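Fabric & Thread > Guides > Covering a Worktable with Cloth

How to Cover a Worktable with Cloth (and Love Working on It)

I have covered a lot of tables in my life, and I still get a little thrill when I smooth down a new piece of cloth and the whole room seems to calm down. A bare tabletop is fine, but a covered one is quieter, small parts stop skating off the edge, and buttons stay where you put them! If you sort beads, mend clothes, do puzzles or fix old clocks, this is a lovely afternoon project and it costs very little.

You don't need a sewing machine for the basic version. I'll go through the way I do it now, after plenty of wrinkled first tries.

What you'll need

- A piece of medium-weight woven cloth, bigger than your table by 12 inches in each direction
- Fabric scissors (please, the real ones, paper scissors will chew the edge)
- Binder clips or table clamps
- An iron and a spray bottle
- A soft pencil or tailor's chalk
- A lint roller, which you will use more than anything else on this list

Step 1: Pick your cloth

Cotton duck is my first love. It lies flat, it washes well, and it has enough grip to hold a needle in place without being fuzzy. Linen blends are beautiful too, though they wrinkle if you so much as look at them. Felt is wonderfully soft, but threads cling to it and you'll be picking at it all day.

Stay away from anything shiny. Shiny cloth slides around under your elbows and throws the lamp right back in your eyes. Hold the bolt up by a window in the shop and tilt it. If you see a gleam, put it back.

My current cloth is a remnant from Lindqvist, the little fabric store on the way to Brakach. They keep a bin of end pieces near the register and I can never walk past it. The piece I found was 42 inches wide, which suited my narrow sewing table perfectly once I'd trimmed it.

Step 2: Choose a color

This is the fun part! Think about what you'll be putting on top. Dark thread disappears on navy, and white buttons disappear on cream. A middle tone is the safe choice, and I've come around to gray in a big way after years of insisting on green. Silver pins show up, brass pins show up, black snaps show up. Even red thread looks good on it.

Patterns are cheerful, but small parts vanish into them completely. I once spent most of an evening looking for a hook and eye on a floral print. It was sitting in the middle of a daisy.

Step 3: Wash it, then iron it

Wash the cloth before you cut anything. Cotton can shrink quite a bit the first time, and you want that over with. Use warm water, no fabric softener (it makes the surface slippery), and take it out of the dryer while it's still a bit damp. Iron it right away, from the center toward the edges, with a good spritz of water on any stubborn folds.

Step 4: Mark and cut

Lay the cloth on the table and even out the overhang on all four sides. Mark the corners with chalk, then draw your cutting lines with a long ruler. I leave 6 inches hanging all the way around. Cut slowly, with the lower blade resting on the table.

If the edges fray, fold them under by half an inch and press, or run a line of fabric glue along them. A stitched hem is nicer, of course, and if you have a machine it takes no time.

Step 5: Stretch and clip

Start with one long side. Clip the middle, then go to the opposite side, pull gently and clip the middle there. Do the short sides the same way. Now work out toward the corners, going back and forth between sides and keeping the pull even. Fold the corners the way you'd fold a bedsheet, with the flap tucked under.

Run your palm over the whole surface. If you feel a ridge, let out the nearest 2 clips and try again. It should feel snug, with a tiny bit of give.

Step 6: Check for lint

Plain, matte cloth shows every little speck, and I've learned to like that, as I find lost beads much sooner.
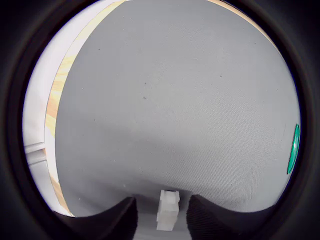
Step 7: Keep it clean

Roll the surface with a lint roller before each project and again when you're done. Go with the weave first, then across it. For bits that won't lift, a loop of masking tape around two fingers works like a charm.

Every month or so, unclip the cloth, shake it outdoors and wash it. I keep a second one folded in a drawer so I never have to stop in the middle of something. My spare goes on in November, when the holiday mending starts piling up, and it's a heavier weave that feels cozy under the wrists.

Blot spills right away with a clean rag. Candle wax comes out if you let it harden, scrape off what you can, and iron the rest into a paper bag.

Related guides

How to Sharpen Fabric Scissors at Home
Sorting a Button Jar
Five Ways to Fold a Square Corner
Choosing a Lamp for Close Work

Contact | © Skenalis Home Crafts | Back to top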